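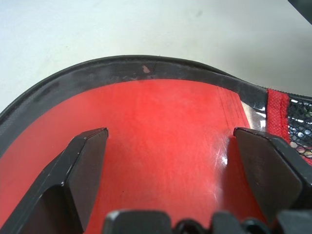 Red and black, up close on the table.

Dec 27, 2025

I spent most of the holiday week with my headphones on, listening to old field recordings of the Estuvdale fiddle players, and I'm so glad I did! Bevan Prendergast put 21 of their tunes on a disc years ago, and I must have played the slow waltz a dozen times before breakfast (my poor family).

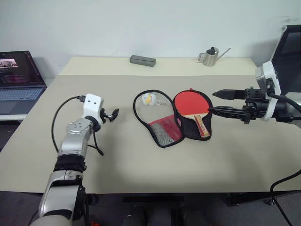 The tunes themselves are mostly short, two parts and around again, and what gets me is how differently each fiddler leans on the same note. Tanabe, who taught me my first reel, used to say you learn a tune at the table before you learn it on the instrument, tapping it out with your fingers. I tried that this week with a table tennis paddle still in its case – a nice soft thump, as it happens. Come April I'm hoping to play the waltz at our little session, slowly.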